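Sep 26, 2018

Washing small fabric items without losing the filling

I replaced our old washer with a Gruber in August and have since run 467 cycles' worth of notes through a spreadsheet, most of them inherited from the Plikska it replaced. The short version: spin speed matters more than water temperature.

Polyester fill clumps when it is spun hard and then left in the drum. At the lowest spin setting I got almost no clumping, but drying took nearly 6 hours on the rack.

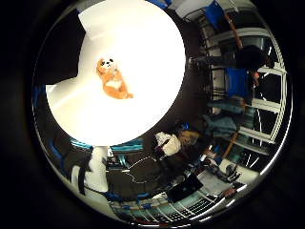 Drying time depends mostly on thickness and airflow. A cushion cover is done in two hours; a cushion takes all day. Small plush toys fall in between, and one like the orange and cream one on the white surface has limbs and a head that dry at different rates. I turn them every hour and squeeze the thickest part to check.

Detergent made less difference than I expected. Davar liquid at half dose rinsed out in one pass – the Findon powder needed two, and left residue in the seams on 4 items. I have gone back to liquid for anything stuffed.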